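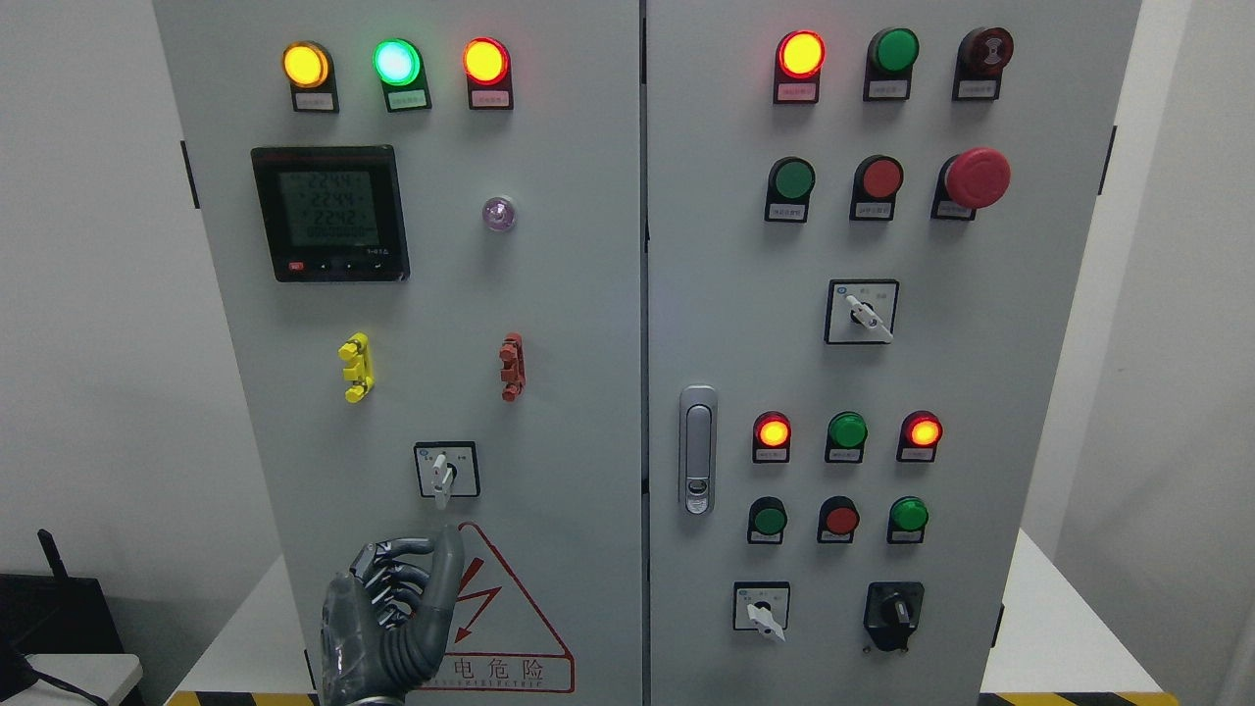 Door of a two-door electrical control cabinet, with pilot lamps, a digital power meter and a rotary selector switch

Electrical control cabinet

Print this article | E-mail this article

An electrical control cabinet is an enclosure that holds the switching, protection and metering parts of an electrical installation. The parts an operator needs to see or reach are mounted on the door, while the wiring, breakers and relays stay inside. Control cabinets are found in factories, pump rooms, water plants, elevator machine rooms and large heating systems. Small ones hang on a wall. Larger ones stand on the floor and may have two doors, each with its own group of controls.

Enclosure

Most cabinets are made of painted sheet steel, though stainless steel and molded plastic are used in damp or corrosive places. Pale gray is a very common finish. The doors swing on hinges at the outer edges and usually close against a rubber gasket. A warning triangle with a lightning bolt is fixed to the front in many countries, often with wording in the local language and a smaller line in English.

Pilot lamps

Pilot lamps show the state of the circuit. On three-phase equipment a row of three lamps, often yellow, green and red, is used to show that each phase is live. This color order is standard in China and is seen on equipment exported from there. Other lamps may report that a motor is running, has stopped or has tripped. Older cabinets used small filament bulbs, which had to be changed often. Nearly all new lamps are LEDs. A label plate beside each lamp gives its function.

Meters

A digital power meter shows voltage, current, power and other values on a small screen, and buttons on its face move between pages. In a healthy three-phase supply the three voltage readings are close to each other. The meter in the picture shows three values near 224. A large difference between phases can point to a loose connection or an uneven load, and motors run under those conditions may overheat.

Push buttons and switches

Green push buttons are generally used for start and red for stop, although the labels should always be read first. A rotary selector switch has a lever handle that turns between fixed positions, such as manual and automatic, or local and remote. An emergency stop is a large red mushroom-head button. Pressing it opens the control circuit and it stays in until it is reset, commonly by twisting or pulling. Resetting the button should not restart the machine.

Upkeep

Dust is the most common trouble in dry rooms and condensation in unheated ones. Door-mounted parts can be checked with the cabinet closed, but work inside is for qualified people after the supply has been isolated, locked off and tested. A dark lamp is not proof that a circuit is dead, as the lamp itself may have failed.

See also: Circuit breaker; Contactor; Switchgear

Last revised August 2024

Print this article | E-mail this article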